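Part 4. Recording your first demonstrations by hand

By now you should have the Skadham hand gripper charged, paired and sitting in its cradle. If the pairing light still isn't steady, go back to Part 3, because nothing in this part will work until it is. I wrote these steps after a long September of teaching cloth tasks with this kit, so most of my notes lean toward laundry. The steps are the same if you're stacking cups.

Before you start

1. Open Tudutov on the laptop and pick New Task. Give the task a short name with no spaces. I once called one "fold towel (second try, better light)" and the export choked on the brackets.

2. Set the session length to 12 demonstrations. You can go up to 40, but my wrist gets lazy well before that and the late ones look nothing like the early ones. Two short sessions with a coffee in between beat one long one.

3. Put on the head camera and look down at your work area. Check the preview. Your hands should stay in view through the whole motion, including the reach at the start. Tilt the camera down further than feels natural – I always end up one more click than I expected.

4. Hold the gripper still, pointing straight ahead, and press Zero. Wait for the beep.

Note: If you don't hear the beep, check that the laptop isn't muted before you blame the gripper. Ask me how many times I've done that.

Picking a surface

You want something flat, plain and big enough that you aren't fighting the edges. I like a work height where I can reach the far side without leaning, but I've recorded on pretty much everything.
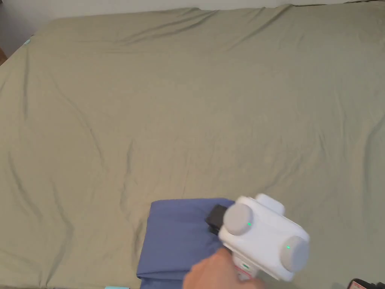
Cloth is the hardest thing I've taught with this kit, and the surface under it matters more than I thought it would. A tabletop lets a towel slide when you push on it, while bedding grips it a bit and gives under the fingers, so the robot learns a slightly different push from each. If you work on a bed like I do, pull the fitted sheet as snug as you can and then stop fussing. A few long shallow wrinkles in the green are fine, and the folded blue cloth still stands out against them, which is the part Tudutov cares about. Choose two colors you can tell apart at a glance and you'll be okay.

Recording a demonstration

5. Lay the cloth where you want it to begin. Shift the starting spot a little each time, a hand's width or so. If every demo starts in the same place, the robot only learns that place.

6. Squeeze the trigger twice quickly to start recording.

7. Do the task at half your normal speed. Close the fingers all the way before you lift, and open them all the way before you move off.

8. When you're done, bring the gripper back toward your chest, pause, then squeeze twice again to stop.

Caution: Keep your free hand out of the work once recording starts. It's so tempting to pat down a corner! The robot only has the one gripper in this mode, and it can't copy a pat it has no hand for.

Caution: Don't drag the fingertips hard across fabric. The pads wear out fast, and a loose thread in the hinge is a real pain to get out.

Checking what you recorded

9. Play each demo back at double speed. Delete any where you dropped the cloth, sneezed, or stopped to think. I throw out a fair number and feel no guilt over it.

10. Look at the tracking bar under the video. Green is good. A short yellow patch is usually fine. If you see error 2687, the gripper lost its position partway through, so delete that demo and zero again before the next one.

11. Press Send to Vorberg when you're happy with the set. Training won't start with fewer than 32 good demos, so you'll need at least three sessions of 12.

Note: The arm should be switched off while you upload. Powering it up and running the result is covered in Part 5, along with the Hamel stop button, which you'll want plugged in and within reach first.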